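Course materials > Surgical Nursing > Year 2 > Handouts

Unit 2: Wound closure and healing
Notes prepared by Valter Hellström; revised in November by Xuân Vi

2.1 Healing by intention

Primary intention applies where the wound edges are clean and can be brought together without tension. Little new tissue has to form and the scar is narrow. Secondary intention applies where tissue has been lost or the wound is left open. The gap fills from the base with granulation tissue, and the edges then contract.

Delayed primary closure lies between the two. The wound is left open under a dressing and closed a few days later if there is no sign of infection.

2.2 Suture needles

A needle has a point, a body and a swage, where the thread is attached. Most skin closure uses a curved needle, named by the fraction of a circle it covers (3/8 and 1/2 are the usual ones). Cutting points are used for skin, taper points for softer tissue such as bowel. The body is gripped away from both the point and the swage, as either may bend or break.

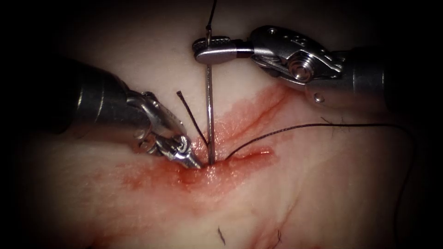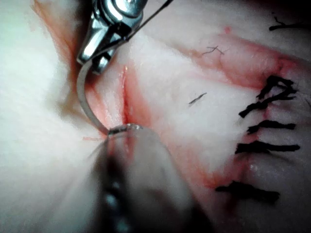
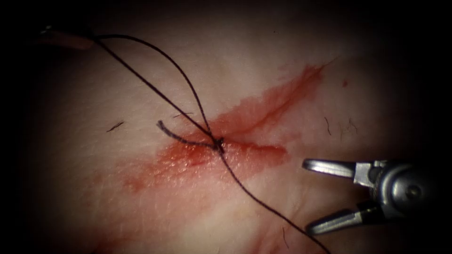
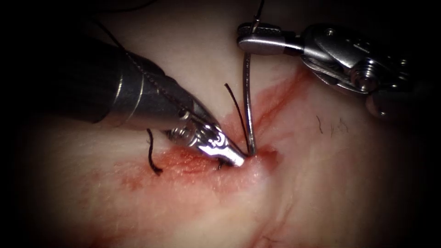 2.3 Suture materials

Absorbable threads lose strength as the body breaks them down. Non-absorbable threads keep most of their strength and, in skin, have to be removed. Monofilament passes through tissue with little drag but holds a knot less well than braided thread. Braided thread handles easily and may harbour bacteria between its strands.

2.4 Factors that slow healing

Local: infection, poor blood supply, foreign material, tension across the edges.
General: diabetes, smoking, poor nutrition, long-term steroids, advanced age.

Record both groups on the wound chart at first assessment. The Parkum case in the seminar pack has two local factors and one general.

Reading before the seminar: Stevens and Schouten, chapter 2, omitting the section on burns.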